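The Clock at Enlow

The town of Enlow had one clock, and it had been wrong for so long that people had built their lives around it. It ran 21 minutes slow. If you told your dentist you'd be in at two, he knew to expect you at two by the clock, and if you told your mother-in-law, she knew to expect you at two by the sun, and you had better not mix them up.

I married into this. I came from Lindholm, where we had four clocks and a train, and my wife gave me the short course on our second date, when I turned up at the diner and sat by myself for 21 minutes over a basket of rolls. She walked in exactly on time and asked if I had started without her. I had.

"Which two o'clock did you think I meant?" she said.

It had been seven o'clock, but she says two o'clock whenever she tells it, so I've stopped arguing.

The slow clock had its uses. The bar closed by it. The bank opened by the real time and closed by the clock, and I never met anybody who could explain how that was to the bank's advantage, though I'm sure it was. Children were due home by the clock in summer and by the real time once school started, and the ones who became lawyers were the ones who could tell you the exact date of the switch. The Methodists kept real time. The Lutherans went by the clock. A mixed couple could attend both services if they walked fast, and one did for years, out of what I took to be devotion until I learned that both churches put out doughnuts.

Then the mayor went to Brolosik for a conference on small towns and came back embarrassed. Somebody there had asked him, in front of people, what time it was in Enlow. He had said, "Well, that depends," and there had been laughter. He wouldn't say how much.

He put it to the council in November. The clock would be fixed. There was a firm in Skilport that did nothing else, and they had quoted a price, and the price was read aloud twice at the request of the back row. The man who owned the hardware store stood up and said that for that kind of money he could fix it himself with a stepladder and a free afternoon. The mayor pointed out that he'd had a stepladder and free afternoons for 30 years. He sat down. It passed by one vote, and the deciding vote came from my father-in-law, who had thought they were voting on the parking meters.

I should say a word about my father-in-law and the clock. He loved it the way some men love a dog that bites. He'd been late for his own wedding by it and had considered this a sound omen. When he found out what he had voted for, he went to the mayor's house in his slippers to take it back, and was told that a vote wasn't a library book.

The Skilport people came on a Monday, two women and a very tall boy, in a van with a ladder on the roof that made the hardware store man look away. They went up in the tower with flashlights. By noon they had the works out and carried down, and by one o'clock (either one) half the town had found a reason to be walking past.

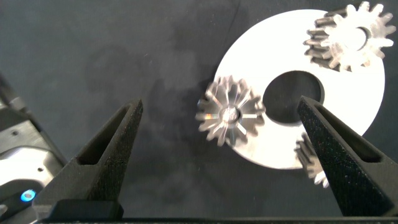 My father-in-law took a lawn chair. He set it up across the street by the mailbox and sat with his arms folded, like a man watching his neighbor get arrested. When the older of the two women came out for her sandwich, he asked her what had been the matter with it.

"Nothing," she said.

He asked her to say that again.

She told him there was nothing the matter with it. It was dirty, and there were some pigeons up there who'd been living beyond their means, but it kept good time. She had run it against her watch all morning and it hadn't lost a second. It had simply been set wrong, once, by somebody, and had gone on being wrong very accurately ever since.

"So what did we pay for?" said my father-in-law.

"The cleaning," she said.

He didn't tell anyone for three days, and that should have made us suspicious, as he had never held on to a piece of news that long in his life. On the third night my wife got it out of him with a peach pie. It came in two parts. The first part was what the woman had said. The second part took the rest of the pie.

When he was 21, he'd had a job sweeping out the town hall. He was also seeing a girl whose father wanted her home by ten, and whose father could see the clock from his porch. One night in June he had gone up the tower with the broom, for cover, and leaned on the minute hand from behind until he'd bought himself what he judged to be a decent interval. He had meant to put it back in the morning. In the morning the bank had already opened by it, and the noon whistle had been changed to match, and he was afraid that if he touched it again somebody would notice.

"You moved the whole town," said my wife, "for 21 minutes with Mom?"

He looked down at his plate. He scraped it a little.

"It wasn't your mother," he said.

I have been in rooms that went quiet, but I had never before been in one where I could hear a pie cooling. From the kitchen my mother-in-law called out that she had known that since before they were married, that it was the girl from the feed store, and that if we were finished with the good forks she'd like them back.

The clock went up again that Friday, clean and correct. The mayor made a speech. He started it at noon, so more than 40 of his neighbors missed it completely and arrived in time to watch him fold up the microphone stand.

It never did take. People gave it a fair try, I think, through Christmas. But the bar closed early by it and the children were late by it, and the Lutherans got to the doughnuts before they were out of the box. You'd hear people say "two o'clock, the old two o'clock," and then after a while they dropped the first part, and then it was just two o'clock again, and you looked up at the tower and took off 21 minutes in your head. Everybody got quick at it. The fourth graders did very well in subtraction that year and the principal took the credit.

The mayor still brings it up. He wants people to at least admit that the thing is right. They'll admit it. They'll stand there on the sidewalk and look up at it with him, and agree that it's a handsome clock and dead on, and then ask him if he knows what time it is.

As for the girl from the feed store, she married a man in Brolosik and did well. My father-in-law ran into her a few years back at a funeral. She didn't remember the clock at all. What she remembered, she said, was that he always got her home early, and she had thought at the time that he must not like her very much.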